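Before You Put Money Down on a Tidying Robot

Filed under: Entryways, Floors, Big Purchases

I get more mail about home robots than I do about grout now, and I never thought I'd write that sentence. Most of it asks the same thing: is it time to start saving for one, and what should I do to the house first? My answer has been "wait" for a couple of years. It's still mostly "wait," but a few of you are clearly going to buy one anyway, so let's at least go about it the way we'd go about buying a chest freezer.

Start with one job. Write it on a piece of paper and tape it to the fridge. "Help around the house" is what the salesman says. "Get the shoes off the hall floor and into the bench" is a job, and you can put a price on it. Shoes are a decent test because they're all different shapes and they always end up where people walk.

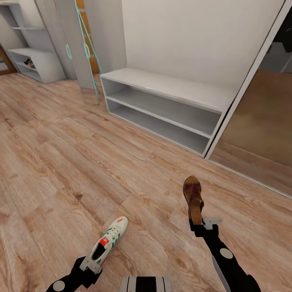 Now time yourself doing that job. I did ours for 26 evenings in a row, kitchen timer in my apron pocket, and it never took me as long as 2 minutes. Hold that number up against any price you're quoted. If your back or your knees make bending a real trouble, the math changes and I won't argue with you. A long-handled grabber from the hardware store is still where I'd begin.

What to ask the seller

Ask to see it done in a room, on your kind of floor. Then ask whether what you're watching is a real machine in a real house or a computer simulation. There's nothing shady about simulation, it's how a lot of this work gets worked out, but a simulated hallway has no grit in it and no wet dog. The fellow from Dimitriou was perfectly pleasant when I asked and then changed the subject to financing.

Ask what happens after the pickup. Anybody will show you a shoe being lifted. I want to see it set down on the shelf, next to the other one, facing the way I like, with the arm backed out and nothing knocked over. And I want to see it three times in a row with no one touching a keyboard.

Ask about mixed pairs. A sneaker is stiff at the heel and a sandal is mostly air, and a grip that suits one may mash the other. Bring your own shoes to the demo if they'll let you. Bring the ugly ones.

Ask who fixes it. Wevska told me their service is "regional." I asked which region. I'm still waiting on that -- it was October when I wrote to them.

Measure before you shop

Take a tape to the hall. You want the clear width with the closet open and also with it shut, the depth of the bench, and the height of each opening in it. A low two-tier bench looks roomy until you try to get your own fist in the lower level without scraping your knuckles. A gripper needs room for the shoe and for itself.

Check mirrors too. A mirrored sliding door is a fine thing in a narrow hall, but reflections can confuse some cameras and sensors, so put that on your list and get the answer in writing. 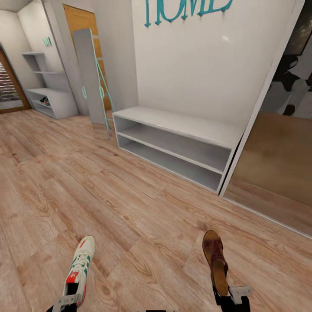 Anything that leans gets moved or hung. Ladders, ironing boards, spare shelves, the leaf from the dining table. Do this even if you never buy a robot. A wall hook rated for the weight costs next to nothing, and you'll stop catching your sleeve on the thing every time you go by.

Leave the bottom shelf for whatever gets worn every day and send the rest upstairs. Half the shoes in most entryways haven't been on a foot since last winter.

The budget, such as it is

Vilém Tichý over in Zikov wrote me a long letter about this. He had put aside 3000 for a secondhand two-armed unit from a reseller called Plollimero, and he wanted to know if that was sensible. I wrote back with the questions I'd ask about a used car. Does the price include delivery? Set-up? Does it need a subscription to keep working, and what does it do the day you stop paying? Are replacement finger pads sold separately, and can you still get them? He wrote again to say the set-up visit alone was 200 and the pads were "to be confirmed." He's holding off.

My own rule for any machine that costs more than the washer: take the sticker price, add delivery and set-up, add two years of whatever they charge monthly, and add one repair. If that total makes you sit down, there's your answer. Look at it again next year.

Don't remodel for it, either. I've heard from people pricing new floors so a robot can roll better. Laminate or hardwood you already have is likely fine, but ask about thresholds and rug edges, and ask how heavy the thing is. Find out where it parks, too. It needs an outlet and a spot that isn't in front of the patio door. 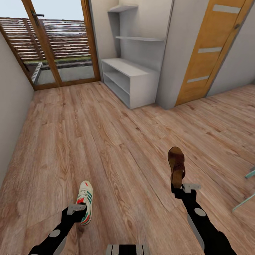 Wipe the planks down with a barely damp mop and dry them with an old towel, going with the grain. Grit is what scratches laminate, whether it's under a heel or a wheel. A stiff mat outside and a washable one inside will catch a good share of it. If your new machine can't cross a mat, I'd send back the machine and keep the mat.

One more for the list: ask if you can rent for a month. If they say no, ask what the return window is and who pays the freight. I asked three sellers and got one straight answer, from Plollimero, and the answer was that I do.

Next time: getting candle wax out of a table runner.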